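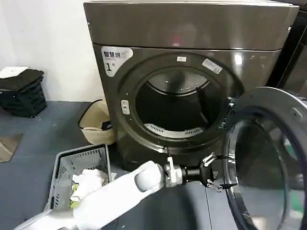
Keeping the laundry cell in good order: tips from our workshop

by Brunello Negri

We have run a robot arm at the dryer in the Dreden laundry room for two winters now. Most stops we had came from small things, and you can fix them with a cloth, a hex key and some patience. I write them down in the order I do them.

Before you touch anything

Press the stop button, turn the key on the Holo controller and put the key in your pocket. Then unplug the dryer also. A drum that starts to turn with your hand inside is no joke.

The dryer door

The door must open fully and stay there. If it comes back by itself, check with a level that the dryer stands straight, and turn the front feet until it does. Wipe the hinge side with a dry cloth. Fluff likes to sit there, and after some weeks the arm has to push harder than it should.

Teach the open position again each time the dryer was moved, even by a finger's width. I put small pencil marks on the floor next to the feet, so I see it immediately when somebody has cleaned behind.

The latch

Look into the slot of the latch plate with a small lamp. Lint goes inside and then the door does not close at the first try. A wooden toothpick takes it out. Please do not use oil, it makes the lint stick and later it comes on the clothes.

The gripper

Clean the finger tips with a damp cloth once a week, and every day if you wash new towels. Move each finger by hand with the power off. It should go smooth, without a click. If one side feels loose, tighten the link screws a quarter turn and try again - more than this and the finger will be stiff.

We change the tips after 400 loads. Karthik Sikder, who takes the evening turn, writes the number on a paper inside the cabinet door. The spare ones come from Galli, and I order two sets so one is always in the drawer.

The cable

The cable at the wrist needs a loop with some freedom in it. Turn the wrist slowly to both ends and watch the loop. If it becomes tight, give it a little more length and close the strap again, not too strong. Our first cable broke in November from exactly this, error 158 on the screen, and we searched one full day in the wrong place.

The vents and the filter

Vacuum the vent slots under the opening with the soft brush. The filter goes out after each load, robot or no robot.

Starting again

Run the door program with an empty drum at 80 percent speed first, and keep your hand near the stop button. Listen more than you look. If the door makes a knock at the end of its way, the open point is taught too far, so bring it back a little and save.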